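Declarations of Interests and the Public Register: Frequently Asked Questions

October
By Anel Mnguni, Office of the Integrity Commissioner, Matlala

Who must submit a declaration?

All elected councillors, heads of department and members of municipal boards must do so. At present 673 office-holders are covered. Advisers on short contracts are included if they take part in awarding public work.

What has to be declared?

Property, shareholdings, outside employment, debts to private lenders and gifts received in connection with office. Interests held by a spouse or dependent child are declared on the separate family form.

When is a declaration late?

A declaration is late if it has not reached the Office by 4 pm on the closing day. The office-holder then has 19 days to submit it — after that, the name is entered on the published list of outstanding declarations.
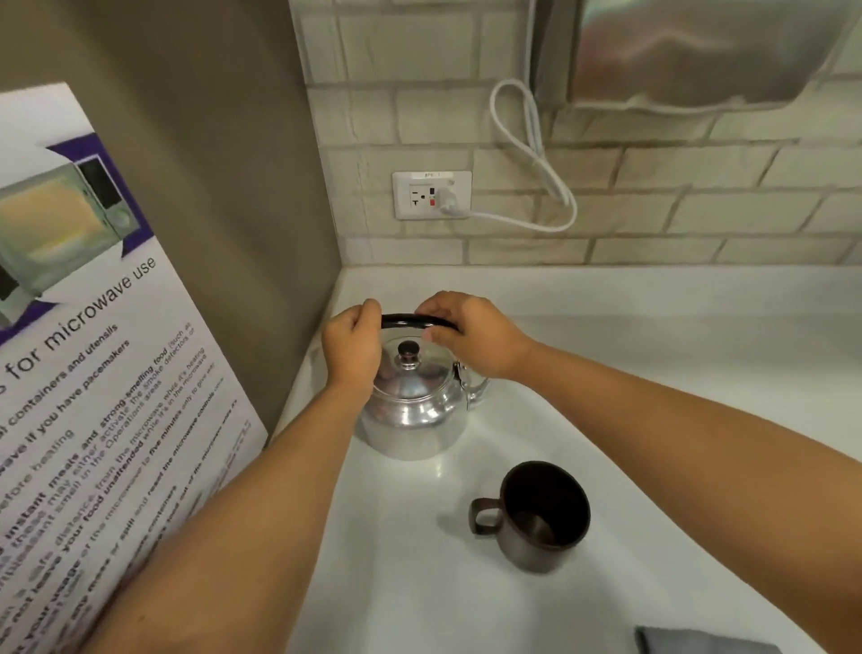 Entry on that list is not a finding of wrongdoing. The name is removed once a complete form has been received and checked.

Can a member of the public report a possible conflict of interest?

Yes. Reports may be made in writing or in person at the Nasier Street counter. Anonymous reports are accepted, but the Office cannot send a reply to them. Some 88 reports were received last year.

Does the Office bring prosecutions?

No. Where there are signs of a criminal offence, the file is passed to the public prosecutor. The Office may issue a reprimand or recommend a fine.

May an office-holder appeal?

An appeal must be lodged with the Review Panel in writing. The decision stays on the register while the appeal is heard, marked "under review".

Comments (3)

T. Jumodwood
Are council-owned companies covered? I could not find the Tratico board on the register.

Tshepo Shezi
Boards are listed under the company name, on the second tab. It took me a while too.

Ratepayer
Nineteen days is far too generous. They know the closing date a year ahead.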